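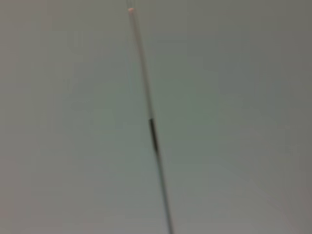
Skerden is an open source perception package for thin-object pose estimation, used mostly with wrist cameras. Written by Krisztina Kerekes and Wulan Menon at Hindbridge, first public release in May. It fits a centre line to long narrow things -- rods, tubes, probes -- and hands the angle to the planner. Edge detection alone does poorly on blurred views, so the fitter looks for colour changes along the shaft as well. A pale upper length, then a short dark band, then thin grey is enough to give it two boundaries to work from, even when the grey part nearly dissolves into a grey-green background.

History
Began as a branch of Pappas, an older grasp planner. Split off after Natália Matos rewrote the line fitter and the two code bases stopped merging cleanly. Version 2 dropped the depth input altogether.

Design
Three stages: segment, fit, track. Tracker keeps the last 13 poses and throws out any that disagree with the joint encoders. Settings live in one plain text file with 29 entries, most of which can be left alone. Output is a line, a confidence score and a list of colour boundaires.

Limitations
Depth along the camera axis is weak. Rods of a single colour are tracked less reliabley, and the manual recomends taping a marker band on.

See also
Clesalance (calibration tool)
Pappas (grasp planner)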